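Handling Capped Tubes with a Wrist Camera: Final Report
Cathal Sheehan, Onulton Lab Automation Project 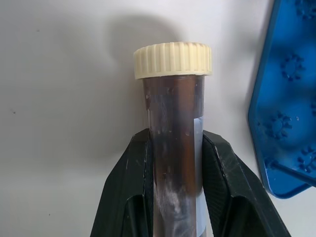
1. Aim

The project looked at whether a policy trained on teleoperated demonstrations could pick up a capped tube and place it in a rack using only the wrist camera. Earlier work in the group (Cavalcanti) used a fixed overhead camera as well.

2. Method

I recorded 219 demonstrations in November. Each one started with a tube in a random rack position and ended when the tube was released. I threw out 11 where I had dropped the tube or bumped the rack. The rest were used to train the Jevano policy with its default settings. The only change was a tighter image crop, so that both fingertips and the cap stayed in view.

3. Results

The trained policy was run 117 times. Picking was reliable. Most of the failures came at placement, when the tube was let go while leaning against the rim of a hole. Dark liquids gave no more trouble than clear ones. Labels did matter: tubes with scuffed labels were gripped too high in 10 runs.

4. Limits

Only one tube size was tested, and the lighting was the same throughout. The Herkell controller also adds a delay between image and motion that I did not measure.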